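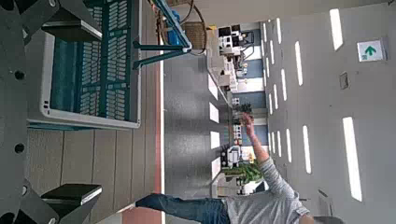 Teal crate in its tray, basket behind

I have moved four times in nine years, and the last move was the first one where I knew what I owned before the truck came. I want to write down how I did it while I still remember, mostly for my brother, who is moving in November and has started asking me questions by text at eleven at night.

The old apartment was in the middle of Skeltdale, on the second floor, with a landlord who wanted it empty by noon. The new one is smaller. I had 600 dollars set aside for the whole thing, including the truck, and I ended up spending 593. That number makes me sound more careful than I was. I skipped a tank of gas by returning the truck with what I'd been given in it, and I ate at my brother's place for two nights.

The biggest change was giving up on cardboard. In earlier moves I collected boxes from behind stores, all different sizes, and half of them gave out at the bottom. This time I rented plastic crates from a place called Cavalcanti. They drop them off, you keep them two weeks, and they pick them up again. I took 39. I could have used a few less, but the price goes in steps and I was already in that step.

Crates have things wrong with them. The ones with slotted sides let small stuff poke through, and pens and screws will find the holes. Line those with a towel. You have to pack the towels anyway. They also don't give at all, so a crate that is too wide for your stairs is too wide, and you can't squeeze it the way you can a box. Measure the stairwell. I measured mine after the crates arrived and got away with it.

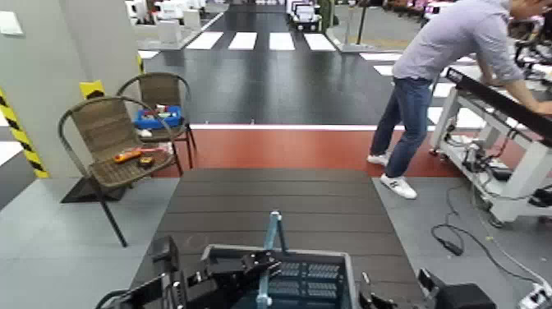 Gray crate on the wooden planks

Packing order was the part I got wrong on every other move. I used to start with the kitchen, and then I'd live on takeout for a week with all my pans taped shut. This time I started with whatever I hadn't touched in a month. Winter coats, the good plates, books, the box of cables. The kitchen went last, on the final night, except for one pan, one bowl and the coffee stuff, which rode up front with me.

For labels I used masking tape and a marker. I know there are apps. I tried one called Joniteo for about a day. It wants a photo of every item and a category for it, and after the bathroom shelf I quit. Tape on two sides of the crate, room on the first line, what's in it on the second line. If I couldn't say what was in it in four words, I had mixed too much together and I took something out. I kept a paper list too, on the back of the rental receipt, with a number for each crate. Costel Milošević from downstairs helped me carry and he called out the numbers as they went into the truck. One went missing for an hour. It was in his hallway.

The furniture I just wrapped in blankets. The sofa didn't come. I sold it to a couple across the street who carried it over themselves, and that was the easiest thing I did all month. The bookcase came apart and I taped its screws in a bag to the inside of the back panel. Do that with anything that has screws. I still have a bag from the move before this one and I don't know what it belongs to. 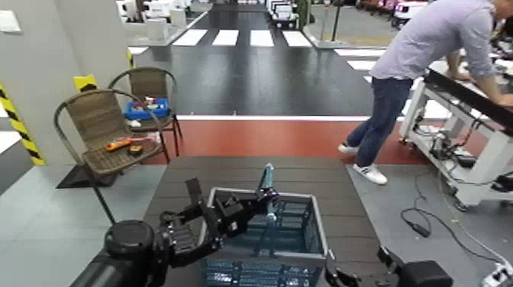 Unpacking took longer than packing, and I think it does for most people. My rule for the first night was bed, shower curtain, coffee, phone charger, and nothing else. After that I did one room a day after work. The trouble is flat surfaces. You set a thing down for a minute and it stays there until spring. Chairs are the worst, and it doesn't matter what kind. Put out a couple of wicker chairs like the ones in the photo and you get a tool lying across one seat and a blue box full of small parts on the other, and then there's no place to sit. I ended up folding my own chairs and putting them in the closet until the crates were gone. I ate standing up for five days.

The pickup date helped a lot. Cavalcanti charges by the day if you keep the crates late, so they had to be empty. With cardboard I once left four boxes in a corner for most of a year.

Things I would do differently: buy more tape, start the address changes earlier, and defrost the freezer two days ahead instead of the night before. I would also book the truck for the morning. I had it from 2 in the afternoon and we were carrying the last load up in the dark.

The electric company needed my meter reading from the old place and I hadn't taken one. Take a picture of the meter before you hand over the keys.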